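Plutholm white worktop - 60 cm deep, matt finish

Plain white top for a craft bench, packing table or desk. Matt, so no glare off the lamp. Comes from Durateck ready to fit, legs sold seperately (see the Bisht trestles, same height as the old ones).

Code 351. Lead time 9 working days, bit longer in January.

White shows everything, yes. Also means you can find a dropped screw. Most people buying this want a clear pale surface to lay things out on and thats what it does.
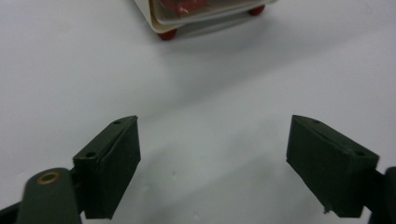 Fits through a normal doorway on its side. Two people to lift, please. Edges are finished on all four sides so it can stand in the middle of a room or go against a wall - no need to order a left or right.

Aarti Yadav has had hers in the sewing room since we started stocking them and wipes it down with washing-up liquid and a soft cloth. Pencil comes off. Biro, less so. No scouring pads, they leave shiny patches.

Hot pans - use a mat. Craft knives - use a mat.

Small marks: try a damp cloth first, then a drop of Mokov cream on a corner to test. Don't leave it sitting.
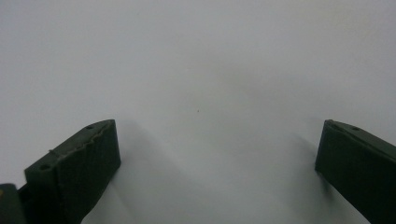 Delivery and returns

Kerbside only. Returns within 31 days, unused, in the orignal wrap. Cut-to-size tops can't come back. Questions about sizes to Ezekiel Kowalczyk at the trade counter, mornings best.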